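Gekero Open Call: records of applications and selected projects

Version 4, updated in March

This folder contains the records of the Gekero open call for small neighborhood projects in the district of Haten. The call invites residents, students and associations to propose a temporary use for land or buildings that stand empty. There are 154 applications in the main table, one row for each application.

Files
applications.csv: title, type of applicant, street, requested months, decision
sites.csv: the sites that owners offered for the call
notes.txt: remarks of the jury, shortened by Canan Başaran

The decision column has the values selected, reserve, declined and withdrawn. Of all applications, 30 were selected. A project can use more than one site, so please join the tables by site_id and not by street name. Street names were typed by the applicants and the spelling is not always the same.
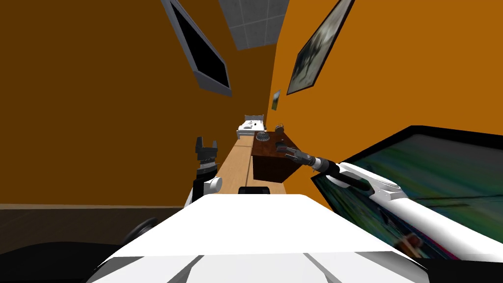 Rendered view: white robot torso and black two-fingered gripper, orange wall behind.

Known problems
The requested months are missing for 6 applications. We left these cells empty. Applications on paper were entered by Laurier Després, and the accents in some titles were lost at this step. The sites on the Landry side have no surface area, as the owner did not send it to us.

Personal data
Names, phone numbers and e-mail addresses of applicants were removed. Please do not try to find the persons again from the titles.

Use
You may copy and change the tables if you mention Gekero as the source. For corrections, write to Jhair Ríos at the Fekemell office and give the row number.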